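Cleaning the fridge without losing a whole afternoon

I clean our fridge every October, before the cupboards and the shelves begin to fill for winter, and one more time in spring. In between I only wipe what is spilled. My mother cleaned hers each week and I admire this, but I do not do it.

Before you start

Let the food run down for a few days. Eat the leftovers, finish the open jars, do not go shopping the evening before. I begin at breakfast time, when the kitchen is cool and the milk can stand in a cool box without trouble. Switch the fridge off at the wall. If your freezer is in the same unit and has no frost, it will keep well while you work, but leave its door shut.

Put an old towel on the floor in front. Ours is from the Nandetton swimming baths and it is ugly, so I never worry about it.

What I use

For each litre of warm water I take 2 tablespoons of bicarbonate of soda. It removes smells and does not leave its own. Washing-up liquid is fine for the drawers, but inside the cabinet I find the perfume stays for days and goes into the butter. I tried the Zindel fridge spray once, and after that I went back to bicarbonate. For the door seal I use a soft toothbrush, and for the small drain hole at the back a cotton bud or a pipe cleaner.

Never use the scouring side of a sponge on plastic. It makes fine scratches and the dirt will sit in them next time.

Shelves and drawers

Take everything out, also the shelves that look clean. Glass shelves must come to room temperature before you wash them, or they can crack in hot water. I lean them against the wall on a folded cloth and wash the drawers first. Sheena Moffat, my neighbour, puts her drawers in the bath and says it saves her back.

Most shelves have a small stop at the rear. Lift the front, pull until it catches, then lift the back over the stop. If it still does not come, open the door wider - many of them will pass only when the door is fully open. Turning the shelf on its side gives you more room to bring it through the opening.
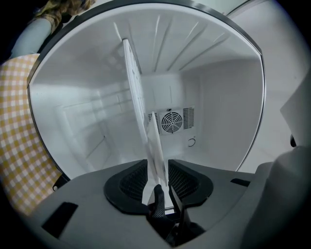
A shelf turned on its edge inside the empty compartment.

Wipe the cabinet from the top down, then once more with clean water, then with a dry cloth. The grooves where the shelves rest need a corner of the cloth pushed in with a finger.

Putting it back

Dry every piece well before it goes in. Raw meat goes at the bottom, and what must be eaten first goes at the front at eye height. I keep 200 g of bicarbonate in an open Rivlow jar on the middle shelf and change it after 3 months. The old powder goes down the sink with hot water.

Hạnh Hứa wrote to me that she lines her vegetable drawer with kitchen paper and the salad lasts longer. I do it now too - change the paper when it is damp.

Next page: limescale in the kettle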